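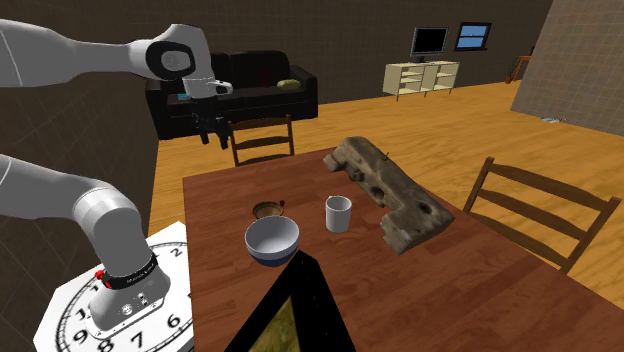 Permit rules for house churches in Stullesby – anyone else get the letter?

noelia_arroyo
Hi all, first time starting a thread so bear with me. I help run a small fellowship that meets in a home off Cifuentes Road. We've met there for two years, we sing, we read, we eat far too much, we go home. Last week the homeowner got a letter from the town saying that "recurring religious assembly" in a residential zone needs a use permit, and that the application fee is $2,210. We have until the end of July to apply or stop meeting.

I'm not trying to start a fight with the town (my cousin works there!) but I don't understand how a Bible study needs a permit when the poker night two doors down doesn't. Has any other group in Stullesby gotten this? And did you pay?
– Noelia Arroyo

gravelpit
We got it too. Different street, same wording. Our group is smaller than yours, I think, and we don't even have music unless you count Dale's phone.

I called the number at the bottom and the woman was perfectly nice, but she read me the letter back over the phone and that was the end of it.

tamsin_k
Unpopular opinion maybe, but I live next to a home congregation (not Noelia's) and I can see why the town did something. I counted 30 cars one evening. My mother couldn't get her wheelchair van into our own driveway. I went over and asked, they were very sweet, they moved two cars, and the next week it was exactly the same.

I don't care what anyone is praying about in there. They could be Baptists or Buddhists or a stamp club. I want to get into my driveway.

noelia_arroyo
Tamsin, I'm sorry, that would drive me up the wall too. We carpool and most of us park at the Asik market lot, the owner lets us. But then shouldn't the letter be about parking? Ours doesn't say one word about cars. It says religious assembly.

tamsin_k
That I agree with. I haven't seen the letter, I assumed it was a parking thing.

oldpew
I've been through this in another town, years back, with a Korean congregation that met in a duplex. Some things I learned, and please understand I'm a retired shop teacher and not a lawyer.

There's a federal law called RLUIPA that deals with land use rules and religious groups. One part of it says a town can't treat a religious assembly on less than equal terms with a nonreligious one. So the poker night question is a good question, and I'd ask it in writing. Ask which section of the code they're relying on, too. Ours turned out to be relying on a section that covered buildings put up for worship, and a duplex with folding chairs in it was a stretch.

Be polite and keep copies. Don't sign or pay anything until somebody who knows the law has read it.

gravelpit
"Don't pay" is easy to say when the letter has a deadline on it, oldpew.

oldpew
Fair. I should have said don't pay before getting advice. The deadline is real and she shouldn't sit on it. A short note back before it runs out, asking for the code section and asking for more time, costs a stamp.

marlow77
Am I the only one who thinks "persecution" is where this thread is headed? Every time the town asks a church to do something everybody else has to do, it ends up there. My brother runs a daycare out of his house and he had to get a permit, an inspection and a new fence.

noelia_arroyo
I didn't use that word and I wouldn't. I have friends from places where a knock at the door during prayers means something very different, and I would be embarrassed to put our letter next to what they went through. It's a fee and a form. I still think I'm allowed to ask if it's a fair form.

marlow77
OK, point taken, that was aimed at the forum in general more than at you. But the daycare comparison stands. He takes in other people's kids every day and he had to follow the rules.

j_wren
A daycare is a business though, he charges money. A closer match is a book club. My book club has met every other week in the same living room since before my knees went and we've never gotten so much as a postcard.

marlow77
How many of you?

j_wren
8, when everyone comes. And wine, so we're probably louder than the Methodists.

tamsin_k
See, I think size is the whole thing. Eight people on a sofa is a visit. A full street of cars is something else. If the rule said "over so many people, so many times a month, any kind of gathering" I would be for it and I bet most people here would be too.

gravelpit
I wouldn't be. Thanksgiving at my sister's would need a permit.

tamsin_k
Does your sister have Thanksgiving every week??

gravelpit
Feels like it.

pastor_bill_r
Coming at this from the other side: our church has a building, on the old Trekex property, and we've gone through the full permit process. It took a long while and it cost more than any of us wanted. I'll admit there was a small ugly part of me that read Noelia's post and thought, well, we paid. I prayed about that and I don't like it much.

What I'd offer is practical. We have a room that sits unused most evenings. If any of the home groups need somewhere to meet while this gets sorted out, you'd be welcome, no charge and no strings, and I won't hand you a membership card at the door.

noelia_arroyo
That is so kind, thank you! I'll bring it up with everyone. My worry is the older members, who walk over to us now, and the Trekex property is way out past the highway. But it might be the answer for a few weeks if we can work out rides.

hollis_b
I'd be careful there, with respect to Bill. If you move out, the town can say the problem is solved, and good luck ever moving back in. Stay where you are and ask your questions.

pastor_bill_r
I hadn't thought of it that way. It may be so. The offer's open whichever way you go.

oldpew
Hollis may be right, and that's another one for whoever gives you legal advice. Our duplex folks did move out for a while, and when they came back they were treated like a brand new use. I can't say it would go that way in Stullesby.

marlow77
Does anybody know what set this off? Towns don't usually go looking. Somebody complained.

tamsin_k
If everyone's looking at me, I complained about cars, by phone, once. I never said the word church. If that ended up as this letter I'm pretty unhappy about it.

noelia_arroyo
I'm not looking at you, I promise. Would you be willing to say that to the council, though? That your complaint was parking? I think it would mean a lot coming from a neighbor who isn't one of us.

tamsin_k
Let me think about it. I don't love public speaking. I could write something.

noelia_arroyo
Writing would be wonderful.

gravelpit
Our group voted to send the note oldpew described. I'm typing it up tonight. Noelia, do you want to send one together or separate? My wife says separate, so they have to answer twice. I say together, so it looks like more of us.

oldpew
Your wife is right.

noelia_arroyo
Separate it is then, but send me yours so I can copy the good parts. The council meets at 7 p.m. upstairs at the library and there's an open comment period, you have to put your name on the sheet before it starts. I'm going to read the two letters side by side if gravelpit lets me, and ask for the code section out loud. I'll post what they say.

marlow77
I'll come. I might not be on your side but I'll come.

j_wren
Can the book club come too? I'd sort of like to ask if we need a permit.

hollis_b
Please don't give them ideas.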